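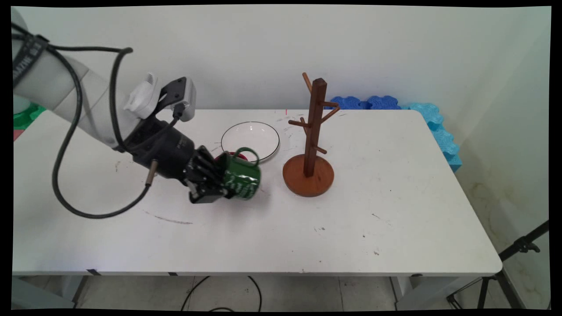

Cable dressing on the arm, second attempt

I spent most of Sunday redoing the hand cable on our arm and I want to write it down while I still remember what I did. The first version lasted since February and I never liked it. If you look after one of these with a multi-fingered hand on the end, you probably have the same problem in some form.

The hand takes power and data through a single round connector on its underside. The cable is thick and doesn't like tight bends. The arm has seven joints and the last two turn a long way, so whatever you do with the cable has to work when the wrist is wound right round one way and also when it's wound right round the other. If it's too short it pulls on the connector. If it's too long it gets between the fingers and whatever they're trying to pick up.

The old way was cable ties at three points along the forearm. It looked tidy. The trouble was that the ties held the cable hard, so all the bending happened in the short bit between the last tie and the connector. After a few weeks the hand started dropping off the bus for a second or so at certain wrist angles. I blamed the driver first, then the power supply, and lost two evenings on each. In the end I ran the wrist slowly from one limit to the other with the log open and the dropouts came at the same angle every time. I put a meter on the cable and there was a broken core just behind the plug.

The replacement came from Stekance, who make them up to length. I ordered it 40 cm longer than the old one. They were quick, and the strain relief on the plug end is a proper moulded one this time.

What I do now is anchor the cable once, high on the arm, with a strap, and let the rest hang in one big loop down to the wrist. It looks worse than the ties did. A big loop spreads the bend over a long length of cable, though, and no single spot gets worked. The strap goes right around the housing and I do it up firm enough that I can't slide it with one hand. I put a strip of thin rubber under it at first, which turned out to be a mistake as the rubber crept and took the strap with it. Bare strap on clean housing holds better. Wipe the housing with a bit of isopropyl before you put it on.

To get the loop length I did it by hand with the brakes released and someone else's advice in my ear, which was to find the worst pose first and work back. For our table the worst pose is reaching to the far back corner with the palm up. I put the arm there, pulled cable through the strap until there was clear slack at the plug, then did the strap up. Then I went to the second worst, tucked in close with the wrist wound the other way, and checked where the loop ended up. It came down lower than I wanted but it cleared the mount for the wrist sensor.

The sensor was the other half of the job. Every time the mount gets bumped the calibration is off, and the old cable used to bump it. With the new loop I checked it at 10 poses spread over the table and the cable stayed clear of the bracket in all of them. I took the bracket screws out one at a time, put a drop of threadlocker on each and nipped them up again. Then I redid the calibration anyway. It takes 20 minutes and I've regretted skipping it before.

Our test object is a dark green mug. The routine is called Troncombe, for reasons that go back before my time, and it picks the mug up by the body, lifts it a little way, tips it on its side with the handle up, holds it there and goes back. It's a good check for cabling as the tip takes the wrist a long way round with a load in the fingers. There's a white bowl and a mug tree further back on the table and the arm has to stay out of both. The old loop of loose cable would sometimes brush things on the way past. I watched it from the side for the first dozen cycles with my hand near the stop button, then let it go at normal speed.

A few notes on the hand itself while I was in there. The fingertips want a wipe with a damp cloth every week or they go shiny and start to slip on glazed things. The connector collar backs off slowly with vibration. I've put a paint mark across it so I can see if it has moved. The finger zero positions are stored in the hand and not the controller, so swapping the cable doesn't lose them, but I saved a copy first.

I also went over the logging. The Siddiqui script we use for health checks only reported the bus as up or down once a minute, so it missed nearly all of the short dropouts. I changed it to count missed packets and write the wrist angle next to each one. If I'd had that in autumn I would have found the broken core on the first evening.

Since then it has done more than 2,000 cycles with no missed packets. The strap hasn't moved (pencil line on the housing, easy to check). I'll look at the cable jacket near the plug at the end of each month and feel for any soft spots.

Still to do: the table top needs a decent clean, as it's picked up a lot of specks and scuffs. The cable on the floor underneath should go in some sort of cover – I've stepped over it for long enough. And I have a spare hand cable on order from Stasivine, who were cheaper for the same plug, so I'll see how theirs compares before I need it.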